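Equipment plan for the Julari cell, posting it in pieces because the spreadsheet is unreadable on a phone. Prices as of 07/04/2021, all before tax.

1/ Scope. One two-armed unit, parallel grippers both sides, table-height work on small rounded parts. Fetura and Talon have both quoted. Bermúdez declined at this reach.

2/ Budget ceiling for end effectors, cabling and spares is $3,023. Arms come out of a separate line, so please stop adding them to mine.

3/ Before signing anything we're running the layout in simulation. Licence is already paid through December.

4/ Current sim state, wrist views and body view:
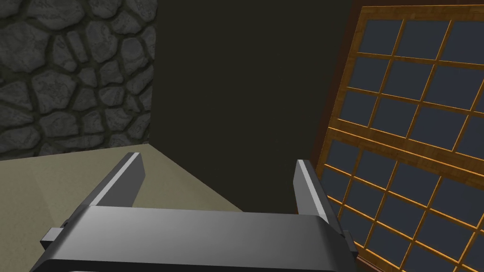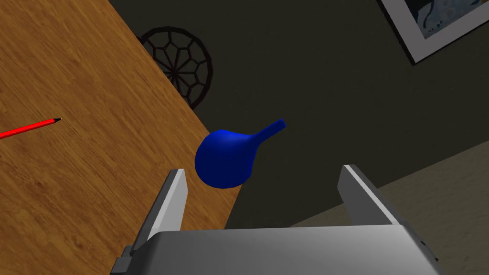
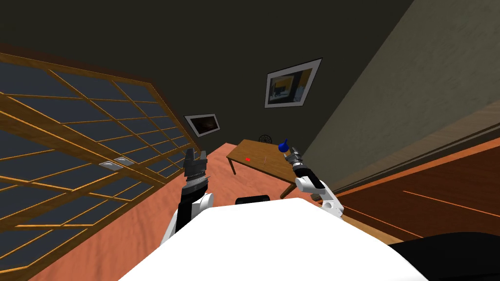 All rendered. Open fingers in each one.

5/ What I take from it for purchasing. Finger opening is wider than the body of the blue bulb, so the standard stroke covers that part. The long-stroke option is struck from the Fetura quote, saving 10 per cent on the pair.

6/ Flat plate fingers on a rounded, glossy part is the open question. Budgeting one set of compliant pads per hand plus 3 spare sets. If the plates hold in testing, the pads go back.

7/ Wrist cameras: keeping both. Body view gives arm position relative to the table, but I wouldn't want to judge finger alignment from it at that distance. Braulio Quintero disagrees and would put the money into a better head camera. Noted in the sheet, row 23.

8/ Lead times. Talon is quoting about 10 weeks on grippers, Fetura shorter but with the wrist flange as a separate order. A flange that arrives after the gripper is a paperweight, so both go on one PO or neither does.

9/ Not in the budget yet: freight, fixturing for the table, a second set of wrist cables. Leobardo Arellano is getting a price on the cables. I'd sooner trim pads than cables.

10/ Next post once the revised Fetura quote is in. Corrections to the stroke numbers welcome, opinions on colour of the enclosure less so.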